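Skerkthorpe Technical College
Robot Handling and Safety, Unit 4: When the gripper reports success
Handout to go with the lecture of 14 February 2022
Sekar Wuisan

Bring this with you to the lab session. Section 3 will be on the April paper.

1. The Nudlow incident

Most of you have heard a version of this by now, and most versions blame the grip force. The written report doesn't support that, and I would like you to read it before you repeat it.

The arm was moving drinkware from a tray to a packing station at the Nudlow site. It had logged 3,000 cycles without a recorded fault. On the cycle that matters, the fingers closed, the controller wrote GRIP OK, the arm lifted, and a full steel bottle left the fingers at the top of the swing and landed beside the operator's foot. The operator had stepped inside the marked line to clear a fallen carton. The log for that cycle is clean from start to finish. If you had only the log, you would conclude that the bottle was delivered.

Note what the log contained: motor current above a set level, finger position short of fully closed, and time to close within limits. From these, the software decided that it was holding the bottle. None of them measures holding. They tell you that something stopped the fingers. A strap can stop the fingers. So can the edge of a lid, or a fold of packaging.

The supplier, Mereck, put out a revised setting that raised the current level. I have not seen any evidence that this would have caught the Nudlow drop. A strap trapped hard between two pads pulls plenty of current.

2. What the fingers may be holding
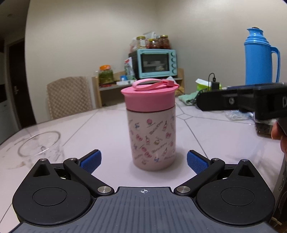
Grasp planning for drinkware is usually taught with a plain cylinder, and plain cylinders are rare outside the teaching lab. Think about where the load goes when the fingers close. With a lidded cup, the seam matters: close above it and the whole weight of the body hangs on however well the lid was screwed down. The pink cup has its seam well up, a lid that flares wide at the rim, and a flexible strap looped across the top. A planner that goes for the widest part could pick the rim, which belongs to the lid. A planner that comes down from above could meet the strap first. The body below the seam is the sensible target, and even there it narrows a little toward the base, so a low grasp deserves some suspicion as well.

Do not assume that soft pads solve this. Pads add friction at the place they touch. They do nothing for a lid that is half a turn loose, and they don't know which part they are touching.

Full and empty cups look the same from outside. A controller tuned on empty ones has been tested on the easy half of the problem. I asked Mereck for the fill state used in their acceptance trial and got a brochure back.

3. The Ginting check, and its limits

The Ginting check is the common fix. After closing, the arm lifts 10 mm, stops, and compares the weight at the wrist with the weight expected. If the two differ by more than the set margin, it lowers the object and opens.

It is a better test than motor current, and I would want it fitted. Still, be careful about what it proves. It proves that the load was there at 10 mm, during a slow lift, with the arm still. The Nudlow bottle came out at the top of the swing, where the arm was slowing hard. A strap hold or a loose lid may pass the check and let go at speed.

It also needs an expected weight. If cups arrive with unknown contents, someone has to choose a margin wide enough to let all of them through, and a margin that wide will pass nearly anything.

In our lab last term, the check was run on lidded cups that had been gripped by the lid on purpose. It passed 22 of them. In 4 of those runs the body dropped during the transfer move. You may hear that this is a low rate. Ask who is standing under the arm.

4. Rules for the lab session

Treat GRIP OK as a message from the software. It is no reason to move closer.
Hands stay off the table from the close command until the object is set down and the fingers are open.
If something falls, press stop first. Pick it up after the arm light is out.
Tighten every lid yourself before a run. Write in the run sheet whether the cup is full, part full or empty.
Record drops even when the log shows none. Write down what you saw, and the cycle number.
Never change the current level to make a fault message go away.

5. Questions to prepare

Which signals in the Nudlow log would have looked different if the bottle had been held properly? Be ready to defend your answer, including if it is "none."

The report recommends more operator training. What part of the failure would that have prevented, and what part would be left?

Suggest one measurement taken during the swing that could show the object slipping. Say what would fool it.

Reading: the Nudlow report, main text and appendix. The appendix has the current trace, and it is worth more of your time than the summary. Copies are in the lab office; please return them.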